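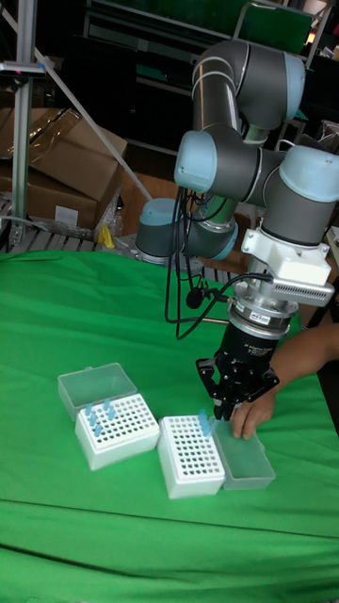 Covering a work table with cloth is supposed to take five minutes. I doubt it, at least if you want it to stay put. Color matters less than the shops claim, though a plain green like the one on this table does make white plastic racks easy to spot.

Measure first. My table is 63 inches long, so I cut the cloth to 87, for a 12-inch drop at each end. The Clumano guide says to double the drop – fine if you like catching it with your knees. 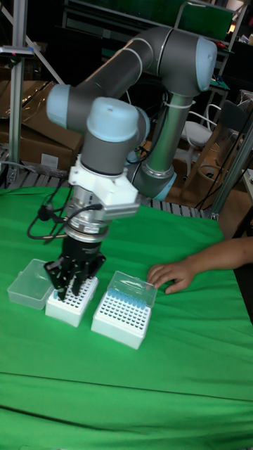
Next, wash it before you cut. "Preshrunk" on a label has never convinced me. Dry it flat, then iron from the middle outward. Spray-on wrinkle removers mostly smell nice.

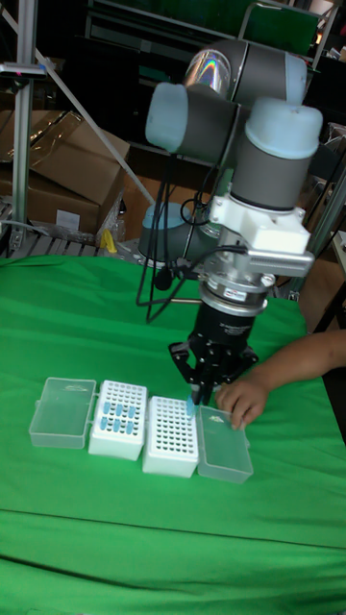
Four containers side by side on bright green cloth.

To fasten it, fold each corner like a bed sheet and clip it under the tabletop. I tried the Trada sticky dots and they let go by the second week. Plain steel clips are cheaper and I still have all of mine. 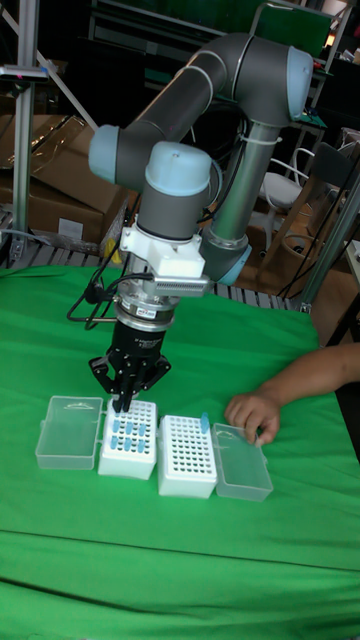
Can I use staples instead?
Only on a table you don't care about. They hold well, but they tear the cloth when you take it off to wash it.

Trim loose threads last, and leave the hem alone until after the second wash.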